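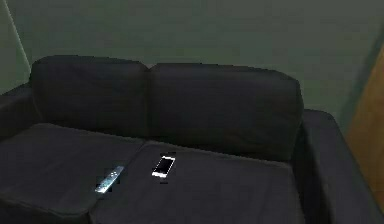
The case for weighing flour

I have baked scones every week for 20 years, and for most of that time I measured the flour with a cup. I now think that was a mistake, and I would like recipe writers to stop encouraging it.

A cup of flour is not a fixed amount. Scoop it straight from the bag and you pack it down. Spoon it in and you get a good deal less. My neighbour Glenys Sugden and I once made the same shortbread on the same afternoon, from the same printed recipe. Hers was crumbly and pale. Mine could have been used to mend a wall. We had both used two cups.

After that I bought a cheap digital scale. I weighed what I had been calling a cup and got 139 grams. The recipe's author, I found in a note at the back, meant 120. Over two cups that is a lot of extra flour, and no amount of butter will hide it.

People tell me that weighing takes the pleasure out of baking. Dennis Oakley, who runs the cake stall at Tollow market, says his mother never owned a scale and her sponge was the best in the village. I believe him. She also made the same sponge for most of her life and knew by the look of the batter when it was right. Someone trying a new biscuit for the first time has no such help.

There is less washing up, too. The bowl goes on the scale, and the flour, sugar and butter go in one after another – no cups, no levelling with a knife.

I still use spoons for baking powder and vanilla, as my scale is no good with very small amounts. For everything else I want grams. Plenty of older recipes will never be changed, and I have been going through mine with a pencil, writing the weights in the margin. The oat biscuits are next.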